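Search this site Go
Reviews > Hardware > Interviews > Hand-held grippers

Renting a gripper by the month: a talk with Zdzisław Sowa

Zdzisław Sowa had been using the Nevley kit for 4 months when we spoke in August. The kit is a hand-held gripper with a camera on it, a charging base, a case and a login for the upload service. A person holds the gripper and does a job with it, and the recordings go toward teaching a robot arm to do the same job. Sowa runs the recording side at Stitow, a small shop that makes training sets for companies building kitchen and service robots. He rents the kits at 350 a month each and says he would not buy one at the current price.

"Renting suits us because the jobs come in lumps," he said. "We had one client, Skinine, who wanted pouring and carrying and nothing else. Then that ended and two of the kits went back in the case."

I asked what he looked at first when the kits arrived. He said the trigger. On the kit he used before, the spring was stiff enough that people's hands were sore by lunch. The Nevley trigger is lighter, and he can keep someone recording for most of a morning with normal breaks. The fingers are soft pads that slide off and can be swapped without a tool. He goes through pads faster than the manual says he should, mostly on anything with ridges.

"Lids are what wear them out," he said. "Any lid with ribs on it. You grip, you twist, it slips a bit, and that slip takes rubber off the pad."

The lens is the part he talks about most. It is very wide, and he was against it at the start. He had worked with narrower cameras and liked being able to look at a clip and know right away what was going on. With this one the straight edges in a room come out curved and it takes a while to read.
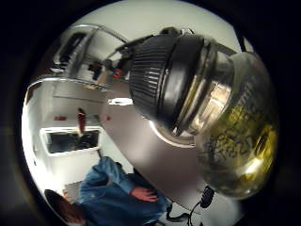

"You get used to it in a week," Sowa said. "What you gain is that the thing you are holding stays in view when your wrist turns over. With the narrow camera I was throwing out clips because the object had left the picture at the moment I cared about."

Glass is still hard. Reflections move when the hand moves, and the tracking software sometimes follows the highlight instead of the object. Stitow now records glass under softer light when the client allows it. When the client wants ordinary room lighting, he plans for more repeats. In one batch of glassware, 49 clips had to be done again — he kept the number because he sent it to support with his complaint.

Support answered the next morning and gave him a setting to change. He said it helped some. He would have liked it to be in the manual, which he described as short and badly ordered. The section on calibration comes after the section on uploading, and you need them the other way around.

Battery life is fair. The sales page promises a full shift, and he gets a little over half of one. The uploads are slow in the afternoon, so he sets them to go at 7 in the evening after people have left. The case is good. The latch on one of them broke and Nevley replaced it at no charge.

He also tried the Wysocka gripper for a short time, on loan. It is lighter and the battery lasts longer, but the fingers open only 70 millimeters, and that ruled out too many of the things his clients ask for. "If you record small parts at a bench, get that one," he said. "For kitchens I need to get around a wide lid."

What would he change? He wants a strap for the wrist and a louder beep when recording starts. The beep it has now can't be heard over a fan, and new people start the task before the recording does. He has asked for both. Nevley told him the strap is coming and didn't say anything about the beep.

He has renewed through the winter, with one kit fewer than before.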